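Mösli woodland urn, willow and felt
Fivmont, natural burial goods
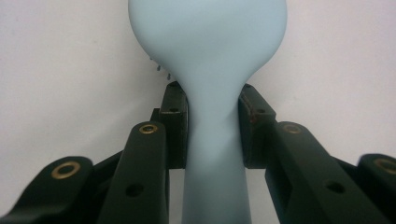
Meinrad Zaugg wrote to us that he had expected something heavier, and that his two daughters could carry the urn between the trees without any help, one hand each on the strap. He also asked if the strap can go into the ground together with the urn. Yes, it can.

The Mösli is an urn for families who have chosen a forest grave. It is woven from peeled willow and has an inner bag of wool felt. The lid closes with a wooden peg. There is no metal in it, no glue and no varnish, so most natural burial grounds will accept it. Please ask your burial ground before you order, as the rules are different from place to place.

Size and capacity
The urn holds the ashes of one adult. The opening is wide enough that the bag from the crematorium can be lowered in whole, without pouring. For a person who was very tall or heavy, choose the larger size, Mösli 6. The price is the same plus 67 francs.

Name tag
Each urn comes with a small tag of beech wood. We can burn a name into it, or you can leave it blank and write on it by hand with pencil. Many families prefer this second way. Up to 90 letters will fit if they are small, so there is place also for a short line of a poem. Please check the spelling twice before you send it to us. We copy exactly what you write.

How long does it last in the ground?
This depends on the soil. In a damp forest floor the felt goes first and the willow follows slowly. In dry, sandy ground it takes much longer. We cannot promise a number of years and we do not trust those who do.

Keeping the urn at home before the burial
You can keep it indoors for as long as you need. Put it in a dry room - not in the cellar, as willow takes mold easily. If the ground is frozen, the burial is often moved to spring, and the urn will wait without any damage.

Price and delivery
147 francs with tag and strap. Urns with a blank tag leave our workshop on the next working day. A tag with a name needs two days more. In August the workshop is closed for one week, but urns with blank tags are still sent.

Questions are answered by Roswitha Reisinger, by phone in the mornings until noon or in writing at any time.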